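What the sorting cell changed on second shift

June 11, 2022

The cell has been live at Wamov long enough that people have stopped standing behind the yellow line to watch it. I wrote up the mechanical side of the install in an earlier post. This one is about the work, because I get more mail about that than about gripper force settings.

Some background for anyone who has not read the earlier posts. Wamov rents tableware to caterers. Everything that goes out comes back mixed, goes through the washer, and has to be sorted by type and color before it can be stacked, counted and shelved. The children's party line is the worst of it: plastic bowls and cups in every color the supplier makes, low value per piece, high piece count. Before the cell, sorting that line took 3 people per shift at a long bench. It now takes 2, and the third position has turned into something else, which I will get to.

The integrator was Jirnico. They supplied the arm, the gripper and the vision, and we supplied the bench, the guarding and most of the arguments. The scheduling software is Funodex, which we already had. It was never meant to talk to a robot, and for the first few weeks it did so badly.

Cups turned out to be easier than bowls. A cup that is standing upright can be picked with the fingers inside the rim, and the taper is forgiving if the approach is a few millimeters off center. Bowls vary too much in depth and diameter for one approach to cover all of them. A shallow wide one and a small footed one need different heights, different finger openings and different speeds. We keep a separate pick routine for each shape and select it from the vision result.
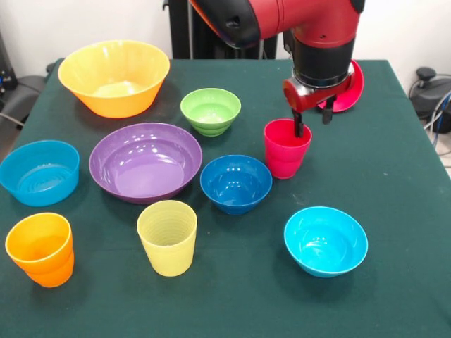
The routines are where the work went. When we planned the project, the assumption on paper was that Jirnico would write them and we would run them. In practice the supplier changes a mold, a rim gets thicker, and a routine that ran clean on Monday starts dropping pieces. Waiting for an outside engineer each time was not workable. Jasmina Matić had spent years on the sorting bench and she asked to be shown how to edit the pick heights. She now maintains the whole set. Her job title changed in August of last year and her pay grade changed with it, although the second took longer than the first and required more email than it should have.

She is better at this than I am. I can read the joint data and tell you where the arm was when it lost a piece. She can look at a delivery of new bowls and say which ones are going to stick when stacked, and she adjusts the release before the first one goes through. That knowledge came from the bench. It was not in any document we handed to the integrator, and we should have put her in the room when the specification was written.

The numbers, for those who want them. We had 27 piece types in the library at handover. We have 57 now. Most of the additions are variants of the same few shapes, with a different rim or foot. Cycle time per piece is slower than a practiced person working fast and faster than the same person at the end of a shift. I will not publish the exact figures because they belong to Wamov.

What got worse:

The bench used to be a place where people talked. Sorting takes your hands and not much else, so conversation went on all evening. The two people on the line now are separated by the guarding. One loads and clears, the other inspects and stacks, and they are too far apart to speak without raising their voices. Marin Zupan brought this up at the first review, and I wrote it down as a comfort item and did nothing with it for months. It should have been treated as a layout problem. We have since moved the inspection table to the same side as the loading position. It cost half a day of work and a longer air line.

Pacing is the other complaint. At the bench you could slow down for ten minutes and make it up later. The cell does not make anything up later. If the load side is not fed, it stops, the stop is logged, and the log goes to Funodex, where a supervisor can see it. The early reports listed stops by the name of the operator signed in. I asked for that column to be removed and it was. Stops are now grouped by cause only, and the logs became more useful once people were willing to enter the real cause.

What got better is mostly physical. The repetitive reach across the bench is gone for the party line. People rotate between loading, inspection and the heavy goods area on a schedule they set themselves. Reports of sore wrists are down, though I would not claim this is all the cell, as we also replaced the bench chairs that spring.

On head count, since several of you asked directly: nobody was let go. One position was not refilled when someone retired. I do not think those are the same thing, and I do not think they are entirely different things either. The people on second shift noticed, and they were right to ask what happens when the next person leaves. Management gave them an answer in writing, covering the current lease period. It is a shorter promise than they wanted.

Next is the Omerović site, which handles glassware and will not be getting the same gripper. Inside picks on thin glass are a bad idea at our speeds, and I would like to test soft fingers with a lower closing force before anyone commits to a date. The sorting crew there has already been asked for a list of the pieces they dislike handling most. Two of them are coming over to spend a shift with Jasmina before the specification is drafted.

I will post the revised layout drawing once it has been checked against the guarding plan. The air line routing on the current one is wrong.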